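Ticket 3839: Wrist camera drops frames when both grippers are closing
Opened by: Gun-woo Seol
Assigned to: Seon-mi Hwang
Site: Melstead
Status: Open, workaround in place
Date: 2021-11-08

Reported problem

We are comparing the Joshi jaws with the older Costard jaws on the cable pick. With the Costard set everything records cleanly. With the Joshi set the left wrist camera stalls for a moment whenever both grippers get a close command at the same time. The head camera keeps going. The stall does not stop the arm, but the episode gets rejected on import because the streams no longer line up.

It does not happen on every close. I get it mostly on long episodes, and never with one gripper disabled in the config.

Setup

Controller firmware is build 296 on both arms. Close force is set to 700 on the controller scale, and the gripper command timeout is 1000 ms. All cameras go through the same hub. I have not changed lens, exposure or mount since the Costard runs.

Tried so far

1. Restarted the recorder only. No change.
2. Restarted controller and recorder. Clean for a few episodes, then the stall came back.
3. Swapped the left and right wrist camera cables at the hub. The stall stayed with the left camera.
4. Went back to the Costard jaws with nothing else changed. No stall.
5. Put the Joshi jaws back on. Stall on the second episode.

Stills from the wrist and head cameras: 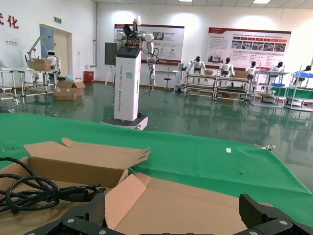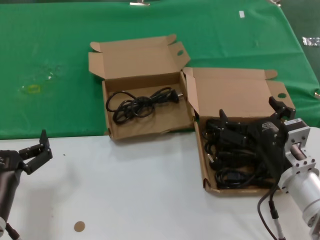
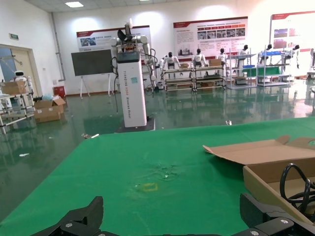

Reply from Seon-mi Hwang

I went through your log before looking at the video, and the stall lines up with the status polling. The Joshi driver asks for jaw position much more often than the Costard one does while a close is in progress. When both sides are closing, the controller link backs up and the camera timestamps arrive late. I think the images themselves are fine. For timing, please use a pick like the one in the head camera still, where the right gripper is down in the box full of cables with cable between its fingers. The jaws can't close all the way on a bundle like that, so the driver will keep polling until the timeout. The box with the single coiled cord is a poor test for this. Run it afterward as a check on positioning.

Please do the following, in this order:

Set the position poll to the slow rate on both arms. It is in the driver file, under status, and it needs a controller restart.
Leave the close force where it is.
Record ten episodes on the full box with both grippers commanded together.
Send me the raw log, even if every episode imports.

Reply from Gun-woo Seol

Done. Nine out of ten imported. The one that failed was a different error (arm joint limit on the right side, my fault, I started too close in). No camera stall in any of them.

Two things I noticed with the slow poll. The reported jaw position now lags a little at the end of a close, so the grasp check sometimes says "open" for a moment after the fingers have stopped. Also the left gripper reads a few counts wider than the right when both are fully open. It did that before the change too, so I don't think it is related.

Reply from Seon-mi Hwang

The lag is expected. Raise the wait in the grasp check and leave the poll alone. The open reading is a zero offset. Run the calibration on the left side with the jaws off, then refit them and run it again.

I asked Sallasley if they have the same driver, as they have been on the Joshi jaws since May. They do, but they only run one arm at a time, so they would not have seen this.

Keeping the ticket open until the driver can stagger the two polls. For now both arms stay on the slow rate. Please don't mix episodes from before and after the change in the comparison set.

Remaining

Gun-woo: left side calibration, longer wait in grasp check, repeat the single cord pick with both jaw types.
Seon-mi: staggered polling in the driver, then retest at the normal rate.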